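Hondetti Rundflasche, transparent — unser Liebling für alles, was Farbe hat

Von Custódio Arruda, im Juli
Lesezeit: 3 Minuten

Seit die Rundflasche von Hondetti bei uns im Programm ist, steht sie in meiner eigenen Küche gleich mehrfach. Spülmittel, Badezusatz, selbst angesetzter Waldmeistersirup (ja, wirklich, und er hält sich darin im Kühlschrank prima): Ich habe so ziemlich alles eingefüllt, was sich gießen lässt, und ich finde sie immer noch großartig!

Die Flasche ist aus durchscheinendem Kunststoff, zylindrisch, mit einer breiten, weich gerundeten Schulter. Diese Schulter ist der Grund, warum ich sie den kantigen Modellen von Stolell vorziehe. Beim Ausgießen bleibt kaum etwas hängen, und mit der Flaschenbürste kommt man überall hin, auch in den Bogen unter dem Hals. Wer schon einmal versucht hat, eingetrocknete Seife aus einer eckigen Flasche zu kratzen, weiß, wovon ich rede.

Fassungsvermögen: 1000 ml
Verschluss: Schraubdeckel, auf Wunsch mit Dosierpumpe
Material: lebensmittelechter Kunststoff, transparent
Reinigung: von Hand, lauwarm, bitte nicht in die Spülmaschine
Gebinde: einzeln, im 3er-Set oder im Karton zu 100 Stück

Zum Etikettieren: Der untere Teil der Flasche ist gerade und glatt, da lassen sich umlaufende Etiketten ohne Falten aufziehen. Am besten die Flasche vorher mit etwas Spiritus abreiben, das Etikett an einer Kante ansetzen und dann langsam herumrollen. Papier geht auch, aber im Bad würde ich immer zur Folie greifen. Wir drucken auf Wunsch mit — zwei Farben sind im Preis enthalten, jede weitere kostet einen kleinen Aufschlag. Auf dunklem Grund sieht übrigens eine gelbe Schrift wunderbar aus, das mögen gerade die kleinen Hofläden unter unseren Kunden sehr.

Und dann die Farbe! Durchsichtige Flaschen sind ein bisschen aus der Mode gekommen, überall steht jetzt Braunglas. Ich verstehe das bei lichtempfindlichen Sachen, aber bei einem kräftigen Grün ist es doch jammerschade. Gegen das Fenster gestellt wirkt so eine Flasche fast wie eine Lampe.

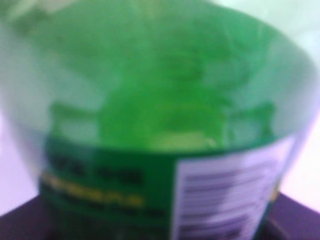 Rundflasche mit leuchtend grünem Innenleben und dunkelgrünem Etikett, gelbe Schriftzeile

Die Dosierpumpe von Bikier passt auf das Gewinde, die von Murthy leider nur mit Adapterring (liegt bei Bestellung der Pumpe bei). Pro Hub kommen 2 ml, das reicht für eine Spüle voll Geschirr gut aus. Bei sehr dickflüssigen Sachen nehme ich lieber den Schraubdeckel und gieße.

Bestellungen, die bis Montag eingehen, verschicken wir noch in derselben Woche. Muster gibt es einzeln, mit und ohne Etikett.

Ähnliche Artikel
Bikier Dosierpumpe, weiß
Murthy Dosierpumpe mit Adapterring
Stolell Vierkantflasche, transparent
Flaschenbürste, lang
Folienetiketten auf Rolle, 100 Stück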